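3. How the names moved between copies

In the previous section we described the master map of Vakero and the way it was given to the groups. In this section we look at what the groups did with the names. By "name" we mean any word or group of words which was written on the map for a place, a road, a river, a region or a building. Numbers in the scale bar are not names, and the title is also not a name. With this definition the master map holds 1157 names. The count was made by hand by the first author and repeated by the second author, and the differences were discussed until both agreed.

It is important to say again that the groups were not asked to copy the map well. They were asked only to play. When a group needed a map for the table, it drew its own from the master, and when a new player joined, this player often drew from the table map and did not go back to the master. So many of the sheets that we collected are copies of copies. For each sheet we tried to learn from which other sheet it was drawn. In most cases the players remembered. In the cases where they did not remember, we used shared mistakes, in the same way that people who study old manuscripts use them. If two sheets have the same strange spelling of a village, and the master does not have it, we take this as a sign that they are related.

3.1 Names which stayed

The names of the large cities almost never changed. Pullham is on every sheet that shows the north coast, and it is always spelled in the same way, also by players whose other spelling is quite free. Coste is nearly as stable. One group wrote it with a double s for a whole season of play and later corrected it on the sheet with a different pen, so both forms can be read. We believe that a name is stable when it is said aloud often, and this agrees with the session notes, where the players speak of Pullham on almost every page. It was the place where they bought things and where they were sent back to when they had lost everything.

A less expected result is that some very small names were also stable. The master map has a bridge called Old Annet which has no function in any written adventure. It was kept by all groups that drew the river at all. When we asked why, the players gave different answers. One said that the bridge was a good place to begin drawing, as the river is narrow there and it is easy to see if the two banks are correct. Another said only that he liked the word. We report both answers and do not choose between them.

3.2 Names which were lost

The losses were largest in the regions with no roads. The eastern moor has many names on the master, mostly of hills and standing stones, and the copies keep very few of them. The loss happens mostly in the first copy. After this the number remains nearly the same, which we take to mean that a person who copies a sheet with few names does not feel a need to leave more of them out. The paper size has an effect also. Groups who had only school paper had to cut the map somewhere, and they cut it in the moor.

River names form a special case. On the master a long river has its name written more than once, near the source, in the middle and near the mouth. Many players kept only one of these. If they kept the one near the source and later cut the sheet, the river lost its name completely, although nobody had decided to remove it. In this way the Stestico, the longest river in the south, became "the river" in one group and later "the Brown", after a color that a player had used because her blue pencil was finished. This group still calls it the Brown. When they met players of another group during the summer, there was some confusion about which valley was meant.

3.3 Names which were changed

We separate three kinds of change. The first is the simple error, for example a letter read wrongly. The hand of the person who drew the master has a letter r which is close to v, and a good part of the errors comes from this. The second kind is the correction, where a player believed that the master was wrong and repaired it. Corrections are difficult to find, as they look like errors from the outside, and we could only find them by asking. The third kind is renaming, where the group changed the name because of something that happened in play. An inn that burned down was written as "Ashes" on the next sheet. A village that was saved by a player's character took the name of this character, against the wish of the game master.

Renaming is the kind that travels best. Once a new name was on a sheet it was copied with care, often in bigger letters than the names near it. Errors also travel, but sometimes they are repaired by a person who has seen the master. We found no case in which a renaming was taken back.

3.4 Direction of the lettering

The master map follows the usual habit that names of towns are written straight from left to right, and names of long things are turned to follow their shape. This works well for a finished map on a wall. At the table it is different, as the players sit on all sides. In our collection the sheets which were drawn during play have names in every direction, and it is often possible to guess from the sheet where the person was sitting.

For names that are turned fully on the side we noted if they are read from bottom to top or from top to bottom. On the left part of the sheets the first is more common. On the right part both are found, and the same player can use both on one sheet. We did not find that turned names are lost more often when the sheet is copied. They are, however, more often "turned back", that is, the next person writes them straight. When this happens to the name of a mountain chain, the name becomes too wide for the space and must be made shorter or moved, and after some copies it can stand beside the wrong mountains. The name "Harrow Teeth" made this journey in two steps and is now in the sea on the newest sheet of one group, where it is understood to be a group of rocks. 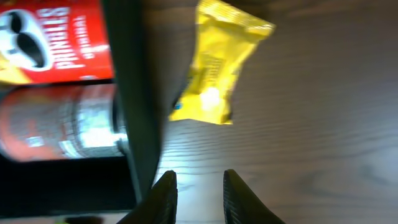

Figure 2. Red Pringles can, with the brand name in white capital letters reading from bottom to top.

The size of the letters gave us less information than we had hoped. On the master the size shows the importance of the place. On the copies it shows mostly how much space was left. We tried to order the names by size for each sheet and to compare this order with the master, but the result depended too much on who did the measuring, and we do not use it in what follows.

3.5 Limits of the collection

The collection has clear limits. We received only the sheets that were not thrown away, and players keep the sheets they are proud of. The rough ones, which would be more useful for our question, are fewer than they should be. The collection was closed on 30 Jun 2000, and some groups have continued to draw since then. One group drew in July a completely new sheet from the master, with nearly all the names of the moor. We have seen it but it is not part of the results.

We also know most of the players personally, and they knew that we were interested in names. We asked them not to prepare anything for us. It is possible that a few wrote more clearly than they normally do.

In the next section we compare these results with the session notes, to see if a name that is lost from the paper is also lost from the speech of the group. The case of the Stestico suggests that it is, but it is one river and it should not carry too much weight.

Évan Pruvost and Kalliopi Konstantinidis

Filed under: Maps & Mapmaking, Tabletop Campaigns, Place Names

Shared 3 times | Comments (3)

moorwalker
We lost our whole eastern moor too, different world but same reason, the paper stopped. I put the stones back later from memory and I am sure half of them are in the wrong place. Is the master going to be put up somewhere so people can look at it?

tallis_b
Section 3.3 was the best part for me. My players renamed a town after their mule and I have had to print it on every handout since. Would like to know if the game master in your village case ever gave in.

K. Konstantinidis
Thank you for the comments. For the village, yes, he uses the new name now, but he writes the old one in brackets. The master is one very large sheet and we have not found a good way to scan it yet.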